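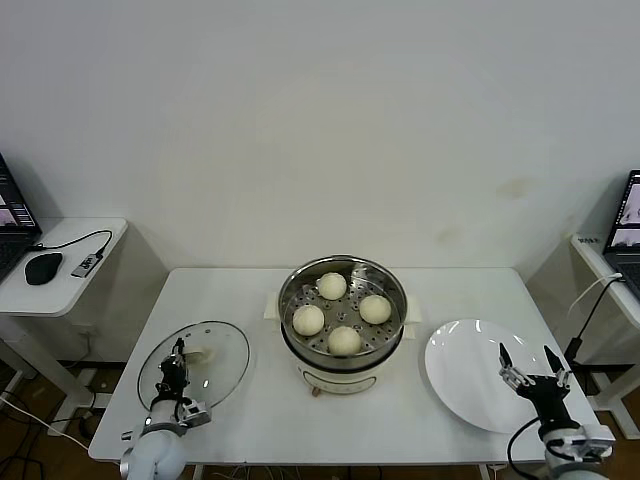
水垢は、水道水に溶けているカルシウムとマグネシウムが、水の蒸発や加熱に伴って析出し、表面に固着したものである。主成分は炭酸カルシウムで、ここにケイ酸塩や油、食品のでんぷんが混ざると硬さと落ちにくさが変わる。台所で付着が速いのは、湯を沸かす器具と、水滴が残ったまま乾く面の二種類に限られる。電気蒸し器は両方を備えている。丸い饅頭を四つ並べて蒸せば、水を張る側には加熱による析出が起こり、ガラス蓋と、丸穴の並んだステンレスの蒸し板には水滴の乾燥跡が残る。穴の縁は平らな面より水が切れにくく、輪の形に白く残りやすい。蓋は金属の縁とガラスの境目、つまみの根元の順に点検する。以下、器具と場所ごとに、落とし方と付けない使い方をまとめる。

1. 汚れの見分け方

白い付着物がすべて水垢とは限らない。洗剤を選ぶ前に、次の順で確認する。

まず、ぬるま湯で湿らせた布で拭く。落ちるなら石けん分かでんぷんの残りで、通常の食器用洗剤で足りる。
落ちない場合、酢を一滴置いて一分待つ。細かい泡が出るか、縁から溶けて薄くなるなら炭酸カルシウムが主体で、酸が効く。
変化がなければ、ケイ酸塩、焼き付いた油、または素材そのものの傷みを疑う。ケイ酸塩は酸にほとんど溶けず、物理的に削るしかない。
爪をかけて段差を感じるものは付着、感じないものは変色か腐食である可能性が高い。ガラスの白濁で段差がないものは表面の侵食で、どの洗剤でも戻らない。

虹色の膜はステンレスに特有のもので、水のミネラルによる薄い膜か、空焚きによる酸化膜である。前者は酸で消える。後者は研磨が要るが、使用上の支障はない。

2. クエン酸液の作り方

基本の液は、水400mlに対して粉末クエン酸5g。計量スプーンで量る場合は小さじ1杯で代用できる。これより濃くしても落ちる速さは大きく変わらず、すすぎが長くなる。濃くするより、温度を上げるか、時間を延ばすほうがよい。

粉は先に少量の湯で溶き、それから水で全量に伸ばす。溶け残りがあると、スプレーの吸い上げ口に詰まる。作り置きは冷蔵で一週間まで。糸状の浮遊物が出たら捨てる。

食酢でも代用できるが、においが残ること、調味酢には糖と塩が入っていることの二点が不利になる。すし酢とぽん酢は使わない。

スプレー容器は口の細かいものを選ぶ。手元で使っているのはKusterの細霧タイプで、垂直面に吹いても流れ落ちる量が少ない。ノズルは使用後に水だけで数回空打ちしておく。

3. 電気蒸し器、電気ケトル、湯沸かしポット

電源を抜き、完全に冷めてから始める。

手順
(1) 残った水を捨て、内側を軽くすすぐ。
(2) 付着のある高さの少し上までクエン酸液を入れる。最大水位線は超えない。
(3) 通電し、80度前後まで温める。温度表示がない機種では、縁に小さな泡が並び始めたところで止める。沸騰させると液が跳ね、蒸気に酸のにおいが乗る。
(4) 電源を抜き、蓋をして一時間置く。
(5) 液を捨て、やわらかいスポンジで底をなでる。
(6) 水を入れ替えて二回すすぐ。続けて水だけで一度沸かし、その湯も捨てる。

一度で残った場合は、同じ濃度でもう一度繰り返す。金たわしで急ぐと底に細かい傷が入り、次の付着の起点になる。フッ素加工の底では、スポンジの研磨面も使わない。

本体は丸洗いしない。操作部、電源の差し込み口、底面は固く絞った布で拭く。取扱説明書にクエン酸洗浄の可否が書かれている場合は、そちらの指定を優先する。アルミの露出した部品がある機種では酸を使わず、水だけで沸かして布でこする作業を繰り返す。

4. 穴のある部品

蒸し板、米とぎざる、揚げ物の網、排水口の目皿など、穴のある部品は平面と分けて考える。穴の内周に残る水は表面張力で保持され、立てかけただけでは切れない。

洗い上がりに一度、流しの中で振る。次に布巾の上へ伏せ、上から別の布巾を当てて軽く押さえる。この二動作で、乾燥後の輪染みは大半が防げる。

すでに輪染みがあるものは、バットに寝かせてクエン酸液に浸す。浸ける時間は三十分を上限とし、途中で一度裏返す。穴の内側は歯間ブラシか、毛の短い哺乳瓶用のブラシで一つおきにこすり、残りは流水の勢いに任せて様子を見る。乾いてから残った穴だけを追加でこするほうが、全部を最初からこするより早い。

でんぷんが混ざった付着は、先に落としておく。饅頭の皮や餅の生地が貼りついた板をいきなり酸に浸けても、表面のでんぷん膜が液を遮って下まで届かない。ぬるま湯に十分浸け、木べらで浮いた分をはがし、食器用洗剤で洗ってから酸の工程に入る。熱湯をかけるとでんぷんが糊になり、かえって落ちにくい。

付着の予防には、蒸し布か、穴をあけた蒸し用の紙を敷く。紙は食材より一回り大きい程度に切り、穴を全部ふさがない。蒸気の通りが悪くなり、食材の底が水っぽくなる。

5. ガラス蓋

ガラス蓋は、ガラス、金属の縁、つまみの三つの部分で洗い方が異なる。

ガラス面はクエン酸液を吹き、キッチンペーパーを貼って十五分置く。はがした紙をそのまま丸め、外周に沿って拭く。最後に水で流し、乾いた布で水気を取る。
金属の縁との境目は、爪楊枝に薄い布を巻いてなぞる。金属の先端を差し込まない。
つまみは、外せる構造なら月に一度外して根元を洗う。ねじは強く締めすぎない。ガラスの穴に応力がかかり、加熱時の割れにつながる。
蒸気穴がある場合は、光にかざして貫通を確かめる。

加熱直後の蓋に冷水をかけない。強化ガラスでも、縁に欠けがあれば急冷で割れる。蓋を置くときは、乾いた布巾の上か蓋立てを使う。濡れた台に伏せておくと、縁の内側に湯気が閉じ込められ、翌朝には輪状の跡が残る。

6. 蛇口とシンク

蛇口の根元は、水が常に溜まるため付着が厚い。細く裂いたキッチンペーパーを巻きつけ、クエン酸液で湿らせ、ラップで覆って三十分置く。めっき面は長時間の酸で曇ることがあるので、一晩の放置はしない。

それでも段差が残る部分は、プラスチックのカードを寝かせて当て、押しながら滑らせる。不要になったポイントカードで足りる。Rirkoraの樹脂スクレーパーは刃先が交換でき、角の丸い部分にも当たりやすいが、めっき面に砂粒が残っていると傷になるため、先に流水で流す。

ステンレスシンクの広い面では、ヘアラインの方向を確かめてから、同じ方向にだけこする。円を描くと筋が目立つ。ケイ酸塩の薄い膜には、2000番の耐水ペーパーを水で濡らし、力を入れずに数往復させる方法がある。適用できるのは無塗装のステンレスに限り、必ず隅で試す。鏡面仕上げ、コーティング品、カラーステンレス、人工大理石には使わない。

吐水口の網は反時計回りに外せるものが多い。外す前に排水口へ布を敷き、パッキンの重なりの順番を紙に書き留めておく。網だけをクエン酸液に浸け、パッキンは水洗いにとどめる。

7. 食器洗い機と庫内の白残り

ガラスのコップが白くなる場合、付着と侵食の区別が先になる。乾いたコップの一部を酢で拭き、そこだけ透明になれば付着である。

付着なら、庫内を空にし、下段にクエン酸の専用洗浄剤を入れて標準運転を一回行う。Lekexの庫内用顆粒は一袋が一回分になっており、量り取りの手間がない。通常の洗剤とは同時に入れない。残さいフィルターは運転の前に外して洗い、戻してから回す。

白残りが続くときは、リンス剤の残量、ノズルの詰まり、食器の重なりの順に見る。洗剤の量を増やすのは最後でよい。

8. 使ってはいけない素材と組み合わせ

酸性の洗剤と塩素系の漂白剤は、同時にも続けても使わない。有害な塩素ガスが発生する。同じ日に両方を使う予定を組まず、排水口に前の洗剤が残っている可能性も考える。作業中は換気扇を回し、窓も開ける。

大理石、石灰岩、テラゾー:酸で溶け、艶が戻らない。
アルミ:黒ずみ、腐食が起こる。
鉄の鍋、鋼の包丁:錆の原因になる。
ホーロー:欠けがなければ短時間は可。欠けた部分から下地が錆びる。
銅:緑青は落ちるが、すすぎが不十分だと再び変色する。
天然ゴムのパッキン:長時間の浸漬で硬くなる。
木の取っ手:液を含み、乾燥後に割れやすい。

手荒れのある場合はゴム手袋を着ける。液が目に入ったときは、直ちに流水で洗い、違和感が残れば受診する。

9. 付けないための水切り

落とす作業の頻度は、使用後に残る水の量でほぼ決まる。

湯を沸かす器具は、使い終えたら水を空ける。継ぎ足しを繰り返すと、蒸発した分だけミネラルが濃くなり、付着が加速する。口の広いものは蓋を外したまま乾かす。
蛇口とシンクの縁は、夜の片付けの最後に乾いた布で一周拭く。布は台所に専用を一枚置く。Skemgateの薄手クロスは縁の縫い目が平らで、蛇口の根元に差し込みやすい。古いタオルを切ったものでも性能に大差はない。
水切りかごの受け皿は、水が溜まる前に傾けて流す。受け皿の白い膜は最も見落とされやすく、剥がれた粉が食器の底に移る。
水切りマットは毎日替え、厚手のものは避ける。

硬度の高い地域では、湯沸かし用にだけ浄水ポットの水を使う方法もある。ただし、硬度を下げるイオン交換樹脂を備えたカートリッジでなければ効果は薄い。活性炭のみのものは、においと塩素を取るが、カルシウムは通す。

10. 点検の間隔

毎日:器具の排水、蛇口まわりの拭き取り。
週に一度:蒸し板、網、目皿の穴の確認。受け皿の洗浄。
月に一度:電気ケトルと蒸し器のクエン酸洗浄、蓋のつまみの根元、吐水口の網。
季節ごと:食器洗い機の庫内洗浄、パッキンの硬さの確認。

蒸し物の回数が増える12月から冬の終わりまでは、蒸し器の洗浄を半月に一度へ詰める。使わない期間に入る器具は、洗浄して丸一日乾かし、蓋と本体の間に紙を一枚挟んでしまう。ポリ袋で密閉すると残った湿気が抜けないので、布をかける程度にとどめる。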